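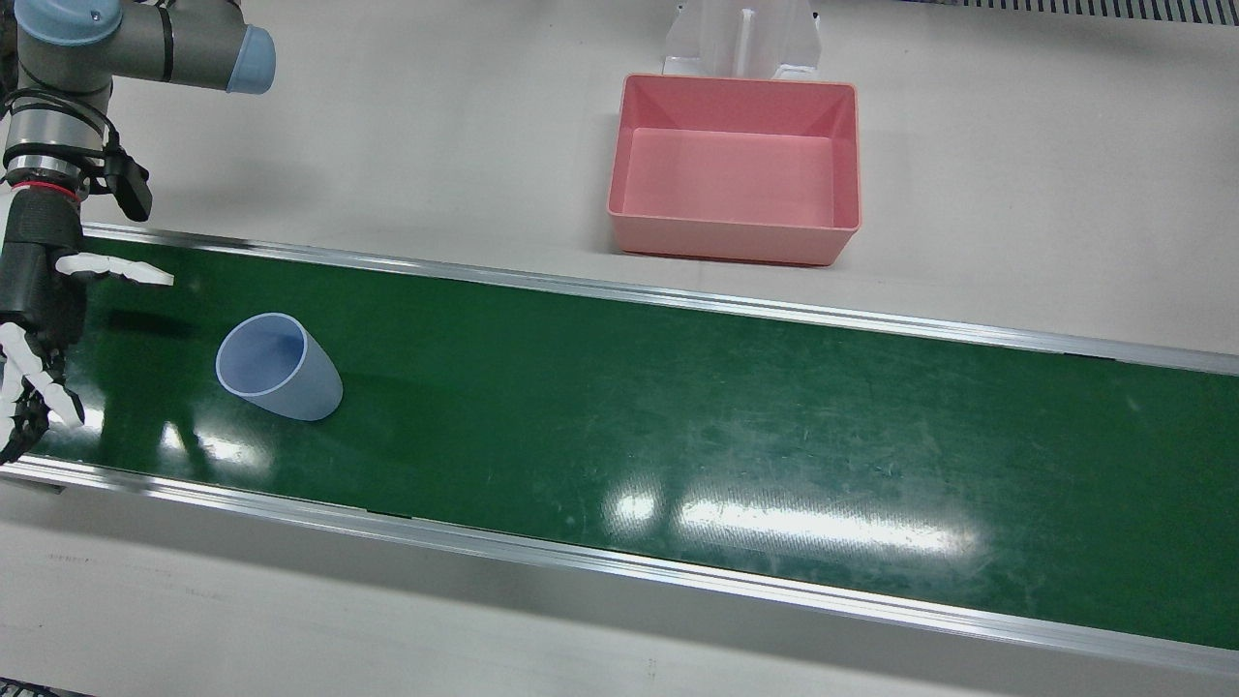 Robot hand over the conveyor.

I'd been meaning to get to the Rungate open day for ages, and every time it came around I had something else on. Well, this time I had a free Thursday, a train ticket and a new notebook, so off I went!

If you don't know Rungate, it's a startup building with offices on three floors and a big hall downstairs called the Dijkstra. Once every spring they open the doors and let people like me wander in and ask nosy questions. I run a two-person software business from my spare bedroom, so walking into a place with a real front desk and a coat rack already felt fancy. They gave me a sticker with my name on it (spelled wrong, but close enough) and a floor plan that I lost before I got to the stairs.

I started at Pokow, mostly because their door was open and I could smell coffee. They make a little coding club kit for public libraries — lesson cards, a web editor that runs on old laptops, and a guide for the librarian who has never written a line of code and is slightly terrified of it. I loved the guide. It has a page on what to do when a kid finishes everything in the first ten minutes, and another on what to do when the wifi dies. The woman showing me around told me they rewrote the whole thing after sitting in on real club sessions, where they saw that the kids skipped every card with more than four sentences on it. So now no card has more than four sentences. I went home and looked at my own help pages and, oh dear.

I asked how they charge for it, and they were surprisingly open. Libraries pay per branch, once a year, and the price is on the website. They tried a monthly plan first, but library budgets don't work that way and every invoice needed a signature from somebody who was on vacation. I wrote that down and underlined it.

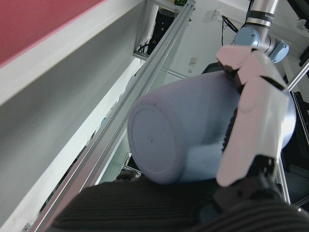
Lunch was soup in the hall, standing up, with a roll balanced on top of the bowl. I ended up next to two students who had come to look for internships and had been told by three different companies to "just send an email." I told them to send it that same night while people still remembered their faces. I hope they did.

After lunch came the talk I'd really come for. Siebe Groen started Atosix, which makes booking software for small music schools, and he spoke in the Dijkstra for almost 30 minutes without a single slide. I usually get restless without slides! But he just told the story, starting with the first version, which took a year to build and had 29 settings on the opening screen. His first customer was a piano teacher who used it for a week and then went back to her paper diary. He called her up and asked if he could watch her use the diary instead. She said yes, and he spent an afternoon at her kitchen table.

What he saw was that she hardly ever booked new lessons. She moved them. All day long, kids were sick or had a soccer game or forgot their books, and she was rubbing things out and writing them in somewhere else. So he threw out most of the app and built one screen where you drag a lesson to another spot and the family gets a text message. By the end of that school year he had 172 teachers on it, and now it's 1,148. He still answers the support phone on Friday mornings, he said, and he still gets yelled at about once a month.

The questions afterward were mixed. Somebody wanted to know about raising money, and he said he'd taken one small loan and paid it back, and that seemed to disappoint part of the room. Somebody else asked how he hired his first employee. He'd picked the person who sent him a list of bugs in the trial version. I thought that was a great answer, though I'd have liked to hear more about how he paid her in the early months. I put my hand up to ask and we ran out of time.

A few practical notes if you want to go next year. Come in the morning, as the upstairs offices get packed after lunch and you can't have a proper chat. Bring cash for the parking garage, or take the train like I did and walk ten minutes from the station. The signs inside are not great. I walked into somebody's budget meeting by accident and they were very nice about it, but still.

Oh, and I did buy one of the Pokow kits for our library back home. I've already talked to the branch manager and she wants to try it out with the after-school group in the fall. I'm supposed to help with the first session, so I've been working through the cards myself in the evenings. I'm on card six and I'm a bit stuck!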